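The woman who runs the repairs desk at Drorniter has agreed to talk about desks on the condition that I don't ask to see her kitchen. "The kitchen is where I keep the other half of my personality," she says, and offers me a chair.

Drorniter is a small stationery shop in Plelbridge that mends fountain pens out the back and sells paper out the front. In August she moved the whole back room into its present shape, having worked for eight years at what she calls "a geological site." The old desk had drawers. She is against drawers.

"A drawer is a promise you'll deal with it later," she says. "I had one that wouldn't open for most of a winter. I assumed it was full of nibs. It was full of takeaway menus."

So the drawers went, along with 70 ink samples, most of them grey. ("They had different names. They were all grey.") What replaced them is a white top with a wood edge, and a rule that only one holder may live on it. She bought the table from a closing-down sale at Hurmont, a furniture place on the ring road, and paid 300 dollars for it, a sum she brings up twice.

I ask whether white was wise, given the ink.

"It was a terrible idea. Every spot shows. But on the old brown desk I'd put my elbow in things and find out at dinner."
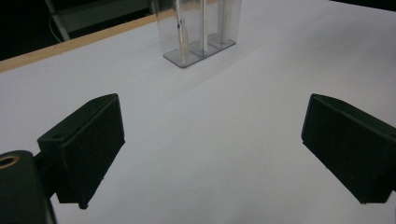

*The clear acrylic holder on the worktable, with its upright compartments.*

The holder took longer to choose than the table. She tried a ceramic mug, which tipped, and then a wooden caddy from a maker called Zúñiga, which she admired so much that she took it home and never brought it back. Acrylic was the compromise. Its main virtue, in her view, is that it can't keep secrets.

"With a mug you've got a bouquet. You pull out three wrong things before the right one. With the clear one I can see it's the wrong thing before I pick it up. Then I pick it up anyway — but I'm informed."

Her colleagues have been less sure. One offered her a second holder as a present, in matching acrylic, and was thanked and sent away with it. Another has taken to leaving paper clips on the white top to see how long they last. Nearly 30 minutes is the record, and she was at lunch.

Does she miss anything about the old desk?

She thinks about it. "The menus," she says. "One of those places was quite good."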